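# The Long Way Round to a Decent Omelette

My grandmother made omelettes the way other people post letters, without looking up and usually while talking to somebody else. I have spent most of my adult life trying to get back to them, and I'm not sure I've ever got closer than the far side of the street. They were soft and slightly lopsided, and they tasted of butter first and egg second, and if you were a child at her table in Noltbridge you ate yours straight away because she took it very badly if you didn't.

So when a friend mentioned that Régis Ferrand was teaching again, in the rooms above the old Billari bakery, I put my name down before I had even asked what it cost. Régis cooked in hotels for the better part of his life, and he says he must have made 1000 omelettes before he ate one of his own that he liked. I thought at first this was a thing he said to cheer up beginners. Having watched him frown at his own lunch, I now believe it.

There were six of us at the first lesson, all a bit shy of one another, and we didn't touch an egg for the first hour. We talked about pans instead. Régis likes an old carbon steel one, dark as a boot, and he passed it round so that we could feel how heavy it was and where the handle had worn smooth. He has no quarrel with non-stick (he keeps a small one at home, he admitted, for mornings when he can't be bothered) but he wanted us to know what a pan sounds like when the butter is ready. It foams and chatters, and then it goes quiet, and the quiet is what you wait for. I had been putting my eggs in during the chatter for the whole of my life.

Then we got on to the eggs themselves, three to a person, out of their box in good time and never straight from the fridge. He beats them far less than I expected. My grandmother used a fork and so does he, and he stops while you can still see a few streaks of white, which felt to me like leaving a job half done.

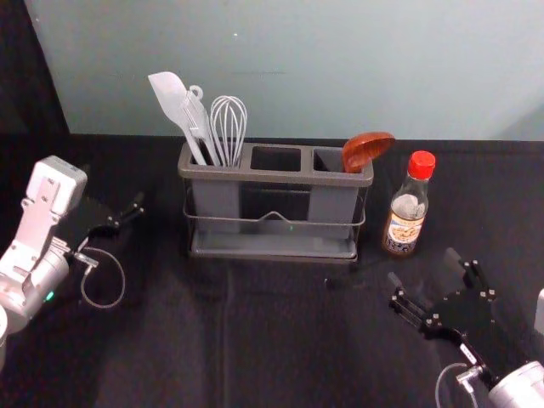
Salt goes in early, which surprised several of us, as we had all been told by somebody's mother that it makes the eggs tough. Régis shrugged at this and had us try it both ways, side by side on the same plate, and I have to say the early salt won by a mile. The woman next to me, who had driven over from Dahlgren and had firm opinions about most things, went very quiet over hers and then asked if she could have what was left of mine.

My own first go was dreadful. I was too gentle, then I panicked and was too rough, and what came out looked like a dropped scarf. The second was better, and the third had a proper roll to it, with just the one split along the side where I'd dithered. 'Eat it quickly,' said Régis, 'and then you will not have to look at it.' He put a little chopped chive on the top for me all the same, which I thought was kind.

What I hadn't expected was how much of the afternoon would be spent on memory. Everybody seemed to have an egg story. One man's father would only ever cook on the first night of the summer holiday, every August, in a rented cottage with a stove that leaned – always omelettes, always with too much cheese. Someone else had learned from a landlady. I told them about my grandmother, and about the plate with the blue rim that was mine when I stayed with her, and I had to stop for a moment and fuss with my apron.

I've been practising since, most evenings, and my family has been very patient about it. Fifty grams of butter is far too much for one omelette, I can report, though it was a lovely evening and I don't regret it. I've also given up on fillings for the time being. Mushrooms let me down with their water, and ham seems to me like an excuse. Plain is harder, and I find I want the harder one.

The spring lessons start soon, and I've signed up for the soufflés.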